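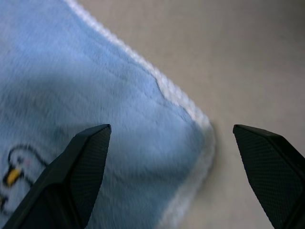
About Wurik
Hi, I'm the one who answers the phone here! Wurik is a small swim school in Wihongi, and we've been getting nervous grown-ups into the water since I talked my sister into renting five lanes one July.
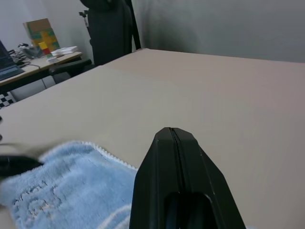
Most of our swimmers never had a lesson as kids, so we start in the shallow end and stay there as long as you like. Classes last an hour — goggles are in the basket by the door, but bring your own towel (a fluffy light blue one like that is perfect, and please put your name on it). 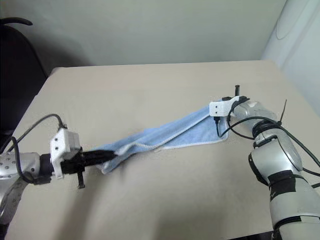
Fung-ping Tu wrote to us that she had put off learning for years and now swims before work on Hurkader Street, "which my knees love." We taped her note up by the desk.

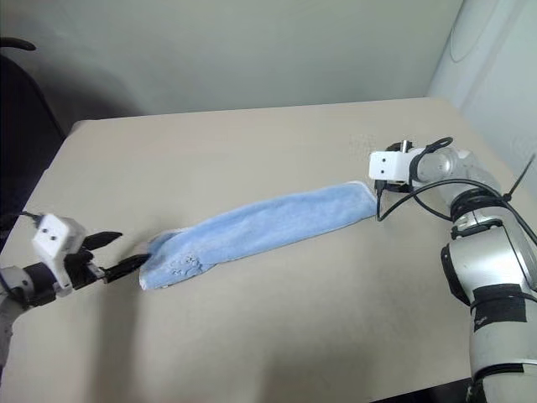
She started in our Monday beginners' group, and that's still where I'd send almost anybody. A block of lessons is $125, or $200 if you want the small group. Call me and we'll find you a spot!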